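Dusteo Short Tumbler — Clear, Set of 6

Product code: 823
In stock

I've sold a lot of glasses over the years and this is the one I keep taking home. It's the short tumbler from Dusteo, straight up the sides with a slight taper towards the foot, and a good thick bottom so it doesn't feel flimsy when you pick it up. Nothing fancy! It just looks right with nearly anything in it, and it doesn't hog the table.

I use mine for fizzy water and lemonade mostly, though it's a perfectly decent glass for a drop of red if you're not fussy about stems (I'm not). The clear sides show off the bubbles nicely, and I do like watching a drink froth up as it goes in.
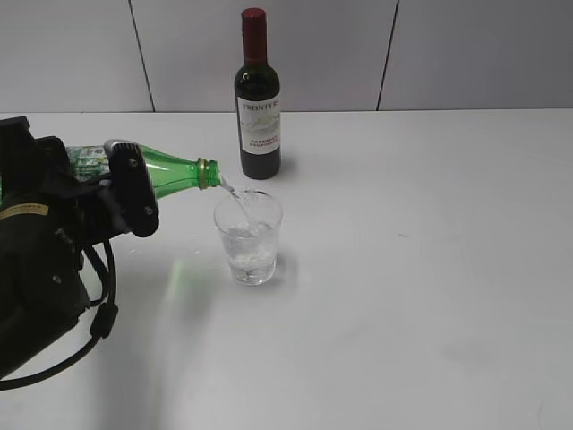 The short tumbler with something fizzy going in, and a small Frontera Cabernet Sauvignon behind. Drinks not included.

Each one holds 236 ml to the brim. That's a small glass, I know, and if you want something for a long cold squash you'd be better off with the Tsolakis highball, which I also stock. For juice at breakfast or a mixer in the evening I think it's spot on — leave a bit of room at the top if your drink is lively.

They're 70 mm across the rim, so I can get my sponge right down to the bottom. They're fine in the dishwasher too, top rack please. Don't pour boiling water in them, they're not made for tea.

You get six in a box with card dividers. I had a few arrive chipped in April, so I now wrap every box again before it goes out, and if one still turns up broken just send me a photo and I'll post a new one.

Goes well with: Fatasura cork coasters, Nulto bottle stopper, Nulto serving tray (small)

Page updated 21 October 2023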